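3 min read

Most people who pass through Irnovberg are asleep when they do it, because the night train stops there for two minutes and the blinds are down. I got off on a Monday in April, mostly because Hazel Gallagher had been telling me for years that I should, and there was only one other passenger on the platform, a man carrying a cello.

The village has 300 residents and sits at 2325 feet, with one long street that climbs from the station to the church and then seems to think better of it.

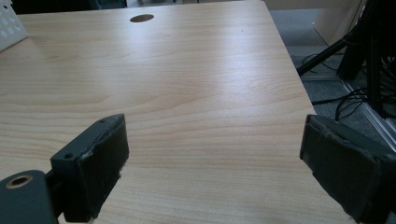
I stayed three nights with Birdie Villanueva, who rents out the rooms over the old post office and leaves plum cake on the landing (help yourself, she'll be offended if you don't!). She sent me up the Hinrichs path, a slow, grassy walk past orchards and a spring where people still fill their bottles.
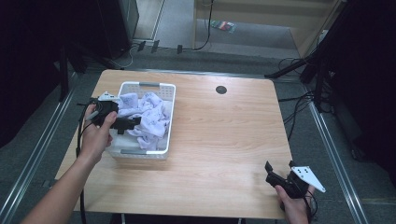
From the top you can see clear across the valley to Truvon, which has the castle and the tour buses and, Birdie will tell you, far worse bread. I meant to visit on my last day. I went back up to the spring with a slice of cake in my coat pocket and caught the evening train home.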